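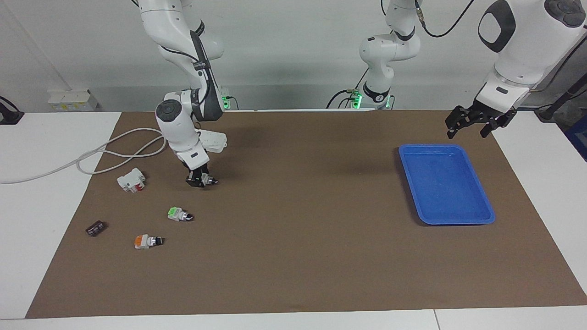

Ticket 1620 — Brimetti work mat, Firnside bench. Reported fault: mat creeps towards the front of the table during the day and the rear corners lift. Mat was replaced in May with the Arent type, same size. The brown mat covers most of the white top, with a margin left and right and along the front, so there is no lip or edge to hold it. The blue tray sits on the right half and was left in place for the first check.

14th July: tabletop wiped down, mat turned over and relaid. Pushed by hand at the left side, it moved 5 mm. Same result on the right.

Next entry: 2 strips of Chettiar low-tack tape fitted under the rear edge, each 200 mm long. No movement by hand. Rear corners still lift slightly — weighted overnight.

Status: open. Tape to be checked after a full week of use. If the corners have not settled, return mat to Arent under the original order.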